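Small Trays, Big Opinions: A Chat with Randa Aoun

I have known Randa Aoun for years, mostly as the person who will happily reorganize your junk drawer while you make the coffee. So when she told me she'd been teaching a sorting class over at Pondumton, I invited myself along to her workroom to ask her about it.

First, the trays. She is a little obsessed with these trays!

"People buy these huge bins," she told me. "Then everything goes in the bin, and six months later you've got a bin full of everything. I'd much rather give somebody a small tray with three spaces and make them choose."

I asked what goes where, expecting a whole system (she loves a system). But she says she starts with one thing and lives with it for a while.

"Tape is a good one," she said. "Everybody has tape and nobody can find it. Put the roll in one of the little compartments, lay it flat, and leave the big side alone until you know what you need it for."

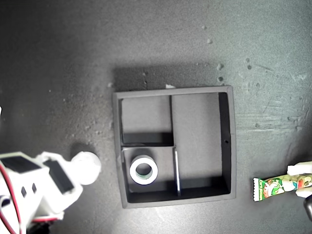 White tape in the lower left compartment. "Lay it flat," says Randa.

She's picky about dividers too. She likes that the two on the left are small, because a small compartment fills up fast and then you have to stop. The big one on the right is for long stuff, pens and scissors and that kind of thing. I told her mine would be full of receipts by the end of the day, and she gave me a look.

Randa got into all this after she left her job at Hakim, a frame shop in Kimbridge, where she spent 24 years at the same bench. The way she tells it, the bench was a disaster until her coworker Tala Najjar got fed up and cleared it off one July afternoon.

"Tala took every single thing out and put it on the counter," Randa said, laughing. "I was so mad at her. Then I sat down to work and I could see the bench! I didn't put half of it back."

That's still the part she makes her students do, and it's the part they complain about. Everything comes out of the tray, even if you're sure it's staying.

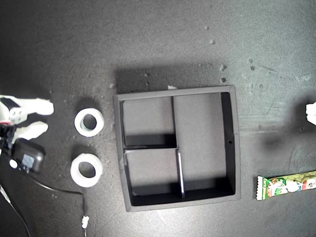

Tray empty, two white rings to the left.

"You look at it differently when it's out on the table," she said. "Inside the tray it looks like it belongs there. Outside, you have to decide."

Her class takes 40 people and she says it fills up, which surprised her more than it did me. I asked if she ever lets herself have a messy drawer at home.

"One," she said. "It's in the kitchen and you're not looking in it."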